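Pevano shortwave and world band radio
Stock code 1033

I bought my first Pevano because I wanted to hear foreign news in the words of the people living it, and I've been selling them out of the Flollden shop ever since. If you follow what's going on overseas - elections, sanctions, court rulings, the odd government falling over at breakfast time - you'll know how thin the coverage can get once it's been trimmed down for the evening bulletin here at home. This little radio fills in a lot of the gaps for me!

It picks up AM, FM and the shortwave bands, and there are 200 memory spots for the stations you like. I've used maybe a quarter of mine. The tuning knob has a slow and a fast setting, and you'll want the slow one for the weaker overseas services, which drift about a bit after dark. There's a headphone socket on the left side (my favourite way to listen at 5 in the morning without waking the house) and a proper sleep timer.
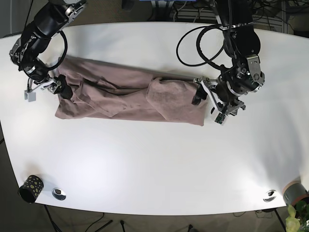
Pink cloth on the white table, with two black robot arms.

Battery life is good. I get 36 hours out of a set of rechargeables at a sensible volume, less if you leave the dial light on. It'll charge them inside the radio too, so there's no need for a separate charger. The plug pack is in the box, along with a wrist strap and a wire aerial that clips onto the whip. Do use the wire if you live in a brick place - I string mine along the curtain rail and the difference is huge.

People ask me how it compares with the Stovholm. The Stovholm has the nicer speaker and a bigger display, but it's a lump to carry and it costs over twice as much. For travel I'd take the Pevano every time. The Pinto is cheaper again and fine for local talk stations, only it doesn't have shortwave, so you'd miss out on most of the overseas news.

Colours: charcoal or grey. The cream one sold out in May and I'm still waiting to hear when it's coming back.

Warranty is 2 years, and you deal with me at the shop. Bring your receipt, or just the email if you ordered online. Spare aerials and battery doors are on the accessories page.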